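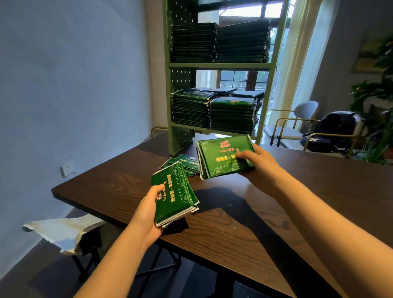 3. Setup and Upkeep of the Lodico Cell

3.1 Layout

The Lodico cell takes flat foil packets out of a loose pile, squares them into stacks and sets the stacks on a shelf. It has a fixed base, one arm, a suction tool we call Levon, and an overhead depth camera on its own post. The pile goes on a low tray in front of the arm and the shelf stands behind the tray, within easy reach. We spent a long time on fancier layouts with belts and chutes before coming back to this one, and we are very fond of it. A person can walk up, see what the machine is doing, and put a hand on any part that needs attention once the power is off.

Figure 2 shows the same job done by hand. A person holds a stack of green packets in each hand over a wooden table, a loose pile lies between the hands, and finished stacks stand on the two levels of a metal shelf at the far end. It is easy to look at this and think the hard part is picking. We thought so too. Look at the stack in the left hand, though, and the way its white sealed edges fan out at the bottom and right. The seals are slightly crumpled, and every packet in the stack makes its own small contribution to the lean. Much of what follows in this section comes from taking that lean seriously.

3.2 Mounting the tool

Levon has a short stem, a spring joint and a soft cup with a bellows. The cup must meet the printed face of the packet well inside the seals. A cup that lands half on a crimped seal will often hold long enough to lift and then let go during the swing, and a packet dropped at that point usually slides under the tray.

The stem is fitted with the arm parked in its service pose, cup facing down. Push the stem in until the collar seats, turn it to the mark, and tighten the clamp screw by hand before using the wrench. The air line is connected last. We then run the cup down onto a clean steel plate and watch the vacuum reading while the arm holds still. A steady reading means the joint is sealed. If it drifts, the first thing to check is the small ring inside the collar, which tends to pick up foil dust and is a joy to clean compared with anything else on the machine.

After every tool change the tip position is taught again. We use a pointed pin in a fixed block, touched from four directions, and accept the result only if repeat touches agree. Skipping this step after what looked like an identical cup swap cost us most of an afternoon in April.

3.3 Setting the camera

Shiny packaging is hard on depth cameras, and these packets are a fine test of one. Where a packet reflects the lamps or the window, the depth map has holes. Where pale line patterns run over dark green print, the color image is full of edges that have nothing to do with the outline of the packet. Our first segmenter happily cut single packets into pieces along the swirls.

Two changes to the setup helped more than any change to the software. First, the lamps were moved low and to the sides, with cloth diffusers, so that the glare falls away from the lens. Second, the camera post was turned to put the windows behind it and off to one side. The white seals then stand out as bright strips against the tray, and the strips turned out to be the best cue we have for where one packet stops and the next begins. Javiera Medina rewrote the segmenter to look for the strips first and the printed face second, and the improvement was plain on the very first pile.

Exposure is locked once the lamps have warmed up. We check it at the start of each session with a gray card laid on the tray, then with a single packet turned through a full circle. If the outline is lost at any angle, the lamps are adjusted before anything else is touched.

3.4 Squaring the stack

People square a stack by tapping it on the table and pressing with the thumb. The cell does it with a Chidiac tray, a shallow corner made of two fixed walls and two moving plates. Packets are laid in one at a time, each turned half a circle from the one below, so that the thicker seal does not always land on the same side. After every few packets the plates close gently, hold, and open again.

Plate pressure is the one setting we ask new operators to leave alone for their first week. Too little and the stack keeps its fan. Too much and the seals curl upward, and the next packet rides on the curl. The right value depends on the packet and was found by trial. Marlene Grube kept a notebook of every pressure she tried, with a sketch of the stack that came out, and those sketches are still the quickest way to explain the problem – we keep a copy clipped to the cell door.

3.5 Daily and weekly care

At the start of a session the operator wipes the cup with a damp cloth, empties the filter bowl, cleans the camera window, and runs the steel plate check from Section 3.2. The Chidiac plates are moved by hand through their full travel with the air off. Any grit can be felt at once.

Once a week the cup is taken off and bent back under a bright light. Fine cracks appear first at the root of the lip, and a cracked cup goes straight into the bin. We also pull the filter, blow out the line toward the tray, and check the screws on the camera post against their paint marks.

Cups are replaced after some 1,000 picks whether or not they look worn. The rule dates from the long run at the Tultton site that ended on 2020-10-03, when a single cup was left on to see how far it would go. It made 1,583 picks before the lip split. The vacuum trace had been getting noisier well before the split, and we could have caught it sooner had anyone been plotting it. It is plotted now, on the operator's screen, in a large and cheerful orange.

3.6 A repair worth reporting

Midway through the same run the stacks began to lean toward the fixed wall of the tray. The camera check passed and so did the tip check. We changed the plate pressure, then changed it back. The cause was a loose bushing in the spring joint, which let the cup swing a little each time the arm slowed down. Each packet landed slightly past its target, always in the same direction.

The repair itself was short. The joint was stripped, the bushing pressed out, a new one fitted with a drop of retaining compound, and the tip position taught again. We have since added a side push on the stem to the weekly list, done with one finger while the arm is parked. Play in the joint shows up as a soft click. The first stack laid after the repair stood straight, and we left it on the shelf for the rest of the day – it was a very good stack.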